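Unit 4: Planning a budget for hand-held gripper work
Notes by Iona Leckie, Mindville

Start with the task and cost it before you look at any arm. The kit list comes in two parts: things you buy once and things you use up. Students tend to price the first part well and forget the second.
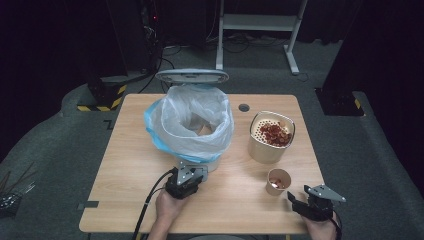 Consumables need their own line in the budget. Put in £95 a month for the first term and adjust it in August. Even a simple sorting task with a paper cup and a lined bin on the table gets through cups, liners and food pieces. Buy liners in packs of 500 – the small packs cost more per bag.

Cables are the next item. A gripper with a cable needs slack for the full reach of the person holding it, and a spare. Drirel quotes 18 days for replacements, Sutherland is quicker but dearer. Order 2 spares per station.

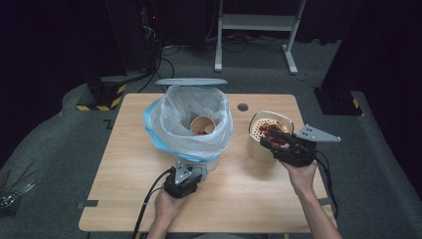 Fig. 2. Two-handed work at the table, right gripper at the rim of the container.

Allow for floor space as well. Stands and cable runs take up room that the Prerus planning sheet leaves out, so add them by hand.

For the seminar: bring a one-page budget for one station, with consumables shown separately.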